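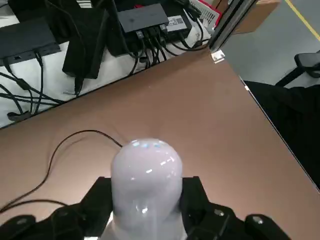

Mumorley Manipulation Data Program
Progress report to Uniyal, second reporting period
Prepared by Archana Kanaujia, collection lead
November 2025

1. Status summary

Collection under work package 2 (household objects, bimanual station) is on schedule. The period target was 500 accepted episodes across five task families. We closed with 509. Three families are complete, one is complete pending review, and one (desk lamp) was reopened after the first training run for reasons given in section 3.

Spending is within the approved line. No equipment was purchased in this period. The unspent amount for fixtures is carried forward under the same heading.

2. Collection procedure

Episodes are recorded by teleoperation on the two-arm table at the Stinder site. One operator drives, a second resets the table and logs the outcome. Each episode is stored with the wrist and fixed views, joint states, gripper commands and a one-sentence instruction. Instructions are written before the episode starts and are not edited afterward; if the operator does something other than what the sentence says, the episode is rejected.

An episode is accepted when all streams are complete, timestamps agree to within the tolerance in Annex B of the work plan, and the end state matches the instruction. Retries inside an episode are allowed and tagged. We had been discarding these, and stopped in June at the request of the learning team, who want examples of recovery from a missed grasp.

Start positions are drawn from a printed list. Operators tend to drift toward comfortable placements when left to choose, and the first batch of cup episodes shows it clearly: most starts fall in the near half of the table. That batch has been kept but is down-weighted in training. 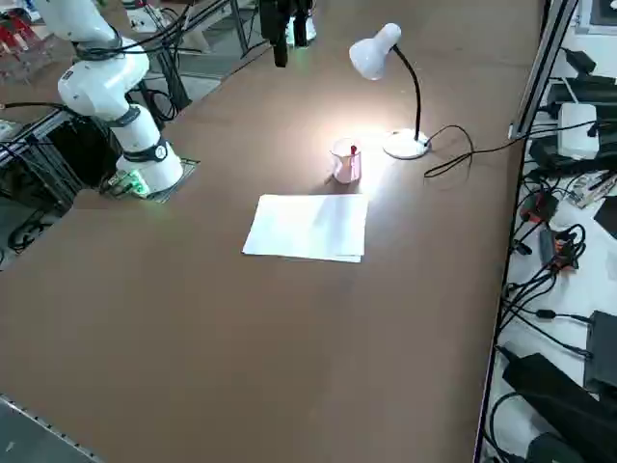 Light level is now a logged field. Where a lit lamp is on the table, the exposure of the fixed view is locked before the first episode of the session and left alone until the session ends. Sessions recorded before this rule carry the value "auto" and are listed separately in the index.

3. Desk lamp family

The family covers moving the lamp head to direct light at a named target (paper, cup, table edge), and moving the whole lamp by its base. The original allocation was 100 episodes. The policy trained on them reached the head reliably but closed on it at a poor angle when the gooseneck was bent far forward. Jozefína Čierny reviewed the failures and traced them to coverage: very few of the recorded grasps began from that posture.

We have reopened the family with a revised start list that gives the bent postures equal share. Operators have also been told to approach slowly over the last stretch and to hold the grasp briefly before moving, so that contact is easy to locate in the joint data. The cord stays on the table in every episode. Its layout is changed at each reset and is not scripted.

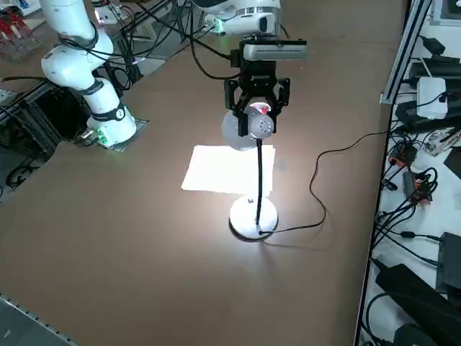
Gripper closed on the lamp head, with the sheet of paper on the table behind the base.

4. Data quality

The Ulero checker was run on the full set. It flagged dropped wrist images in two sessions, both on the same day, and a clock offset in a third. The affected episodes were removed before the total in section 1 was taken. A second annotator relabeled 300 episodes for outcome. Disagreements were nearly all about partial success in the stacking family, and the wording of that criterion has been tightened.

5. Next period

Finish the reopened lamp family and retrain. Deliver the index in the agreed format, including light level and retry tags. Begin two-handed episodes in which one arm steadies the object.

One decision is requested from Uniyal: whether rejected episodes should be delivered with the accepted set or held at Mumorley. Storage is available for either option until the end of the grant.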